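Trillthorpe Evening Workshops
Furniture Care and Repair, Handout 4: Bent Parts and Curved Backs

Welcome back, and thank you to everyone who brought in a sad chair last time. It was a lovely pile to look at, and I went home with my head full of ideas. Tonight we leave legs and rails alone and spend the whole evening on curved pieces, the kind you find wrapped around the back of a small chair or holding up the side of a stool.

People tend to be a little afraid of curved parts, and I understand why. A straight rail tells you right away if something is off, because you can lay it on the bench and see light under it. A curve hides its troubles. It can twist a little, or open up at the ends, and you will only find out when you try to put the chair back together and one side refuses to meet its hole. So we begin by looking, and we look for longer than feels necessary.

Take the part off and carry it away from the chair. Stand somewhere you can turn all the way around without knocking into anything, and hold the piece out in front of you at waist height or a bit above. Look along it from one end, then swap ends and do it again. Sight across the two tips as well. If one sits higher than the other, write that down before you do anything else (you will forget, I always do). 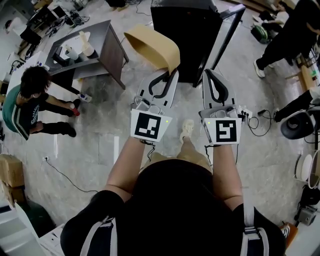
Fig. 1. A curved tan board, bent to a U, held up by one side.

Now for the inside of the curve. This is where old glue collects, and where a crack along the grain likes to start. Bring the hollow side toward a lamp and run a fingertip slowly from one end to the other. A crack you can feel and can't see is still a crack. Mark it with a scrap of masking tape and keep going; please don't stop to fix the first one you find, or you'll never reach the second.

For cleaning up, start with 100 grit only where the old finish is really lumpy, and go no coarser than that. Most of the Skovent chairs on our shelf need nothing but a damp cloth and a light pass with 300. Wrap the paper around something soft for the inside, a piece of pipe insulation is perfect, and use your bare palm behind it on the outside. Go with the curve and lift off before the ends, which round over very quickly!

Clamping gets its own handout in August, but a word now for the impatient. Dry fit first, every time. Use a strap clamp, pad the corners, and snug it up a little on each side in turn.

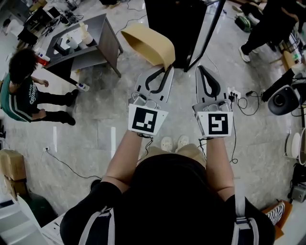 Kristine Yap wrote after the last class that she had found it easier to trace the curve onto brown paper before taking the chair apart, then lay the loose part back on the tracing the next morning to see if it had moved. I think that's a splendid habit and I'm stealing it for all of you. Trace the outside edge, mark left and right, and keep the paper with the chair.

For next time: bring one curved part, its tracing, and your notes on the tips. If you have nothing curved at home, take something from the Skovent shelf and sign the sheet by the door.

Rafail Zervas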